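Skedville – Pedidos de equipamento e assistência
Assunto: Mão direita da célula das estantes, reparar ou comprar outra
Estado: Em espera (fornecedor)
Categoria: Robótica / Orçamento
Aberto por: Clementina Serrano
Atribuído a: Tiago Rebelo

Descrição inicial

Precisamos de decidir o que fazer com a mão direita da célula de dois braços antes de fechar o orçamento do semestre. O polegar perde força ao fim de algum tempo de trabalho seguido. Com as formas de sapato ainda dá, são leves. Com as peças compridas começa a escorregar e o operador tem de parar e voltar a pegar.

O que já fizemos: recalibração da mão, troca do cabo do pulso, reinício do controlador com a mão desligada. A recalibração melhora o comportamento durante uma parte da manhã e depois volta tudo ao mesmo. O cabo antigo foi testado noutra bancada e está bom, por isso voltou para a gaveta.

A carcaça do polegar tem marcas de uso e pó, com um risco fino perto do colar. Não vi nenhuma fissura.
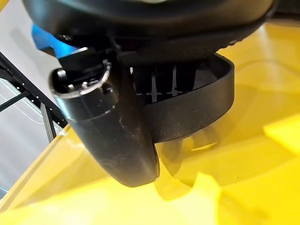

A Trelholm tem três opções na tabela: kit de polegar, mão completa recondicionada e mão completa nova. O kit custa 1.445 euros sem IVA e sem montagem. Para as outras duas só dão preço por proposta. Peço que se avalie também a compra de uma mão de reserva, que já tinha ficado de fora no ano passado.

Tiago Rebelo, comentário

Recebido. Antes de pedir propostas preciso destes dados:

Número de série da mão e versão do firmware.
Horas de trabalho registadas no controlador.
Se a perda de força acontece também na mão esquerda.
Se a peça comprida é sempre a mesma ou se mudaram de referência.

Façam ainda um ensaio de 100 ciclos de preensão com a mesma peça e guardem o registo de corrente do motor do polegar. Sem isso a Trelholm devolve o pedido, já aconteceu com o da outra célula.

Clementina Serrano, comentário

Série e firmware seguem no anexo. A esquerda não mostra o problema. As peças compridas são as barras curvas pretas do lote da Barkstead, a referência é a mesma desde o início, e pegam-se com o polegar de um lado e os três dedos do outro. O ensaio fica com a Brisa.

Sobre a mão que está deitada na prateleira de baixo: não conta como reserva. Ficou sem módulo de comunicação e não a podemos montar. Se o recondicionamento aceitar retoma, pode entrar no negócio. 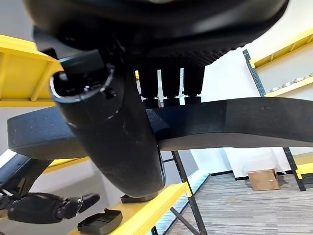 Nota técnica
Texto de Brisa Rosales | 25 de julho de 2018

Ensaio feito com a barra curva, à velocidade normal. A corrente do motor do polegar sobe de forma regular até ao ciclo 60 e a partir daí fica no limite. O controlador corta e a pressão baixa. Repeti com a mão esquerda, mesma peça e mesmos parâmetros, e a corrente manteve-se estável até ao fim.

Troquei depois os parâmetros de uma mão para a outra. O problema ficou na direita, o que afasta a configuração. Na minha opinião é atrito na articulação do polegar ou desgaste na transmissão. Não abri a mão. O contrato só nos deixa mexer nas pontas dos dedos e nas tampas, e abrir o resto anula a garantia das peças que ainda a têm.

Registo de corrente em anexo, um ficheiro por mão.

Enquanto não houver peça, proponho trabalhar com a força de preensão limitada e passar as barras para o braço esquerdo. O direito faz as formas de sapato.

Tiago Rebelo, comentário

Obrigado, o registo chega. Pedido de proposta enviado à Trelholm para as três opções, com retoma da mão avariada na recondicionada. Pedi também o preço da montagem em separado, que na última proposta vinha misturado com a deslocação.

A limitação de força pode ser aplicada já. Anotem no controlador quem alterou e o valor anterior.

Austra Pärn, comentário (Compras)

Duas notas do lado do orçamento.

O kit de polegar entra em manutenção e pode ser aprovado sem passar pela direção. A mão completa, nova ou recondicionada, é investimento e precisa de duas propostas comparáveis. A Cherkaoui representa outra marca com a mesma flange, segundo o catálogo. Podem confirmar se serve no nosso pulso sem adaptador? Se for preciso adaptador, quero o custo dele na mesma linha.

A estante nova que a Clementina pediu noutro ticket fica suspensa até isto estar fechado. A verba é a mesma.

Clementina Serrano, comentário

A estante pode esperar. As formas estão a caber na prateleira de cima e os dois braços estendem-se para a estante a partir da posição atual do carro. O que não pode esperar é a mão.

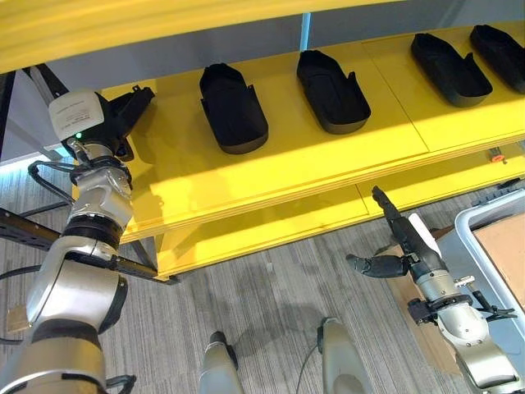

Quanto à Cherkaoui: a flange parece igual no desenho, mas o conector elétrico é diferente e o nosso software não tem o controlador dessa mão. Teríamos de contar com a integração, e não temos quem a faça antes das férias. Pode servir como segunda proposta para cumprir a regra. Para comprar, eu não a escolhia.

Tomás Rebelo, comentário

Confirmo o conector. O adaptador existe, mas acrescenta comprimento ao pulso e obriga a refazer as posições junto à prateleira de baixo, onde a folga já é pouca.

Tiago Rebelo, comentário

Resposta parcial da Trelholm: o kit está em stock. Para a recondicionada querem ver a mão de retoma e só depois dão valor. Da nova ainda não há preço. A montagem do kit pode ser feita aqui, numa visita, desde que a célula esteja parada e o braço em posição de serviço.

Proposta minha: encomendar já o kit e deixar a mão de reserva como pedido de investimento à parte, com as duas propostas. A Trelholm exige 100% do pagamento do kit na encomenda, confirmem se é possível.

Austra Pärn, comentário (Compras)

É possível, com fatura pró-forma. Preciso do número da proposta e do centro de custo. O pedido da mão de reserva tem de ser aberto em separado, na categoria Investimento, com ligação a este.

Clementina Serrano, comentário

Centro de custo preenchido no formulário. Abro hoje o pedido da mão de reserva e copio para lá os ficheiros da Brisa. A mão para retoma vai embalada com a etiqueta deste ticket.

Ação pendente: Trelholm, envio da fatura pró-forma e data para a montagem.
Responsável pelo seguimento: Tiago Rebelo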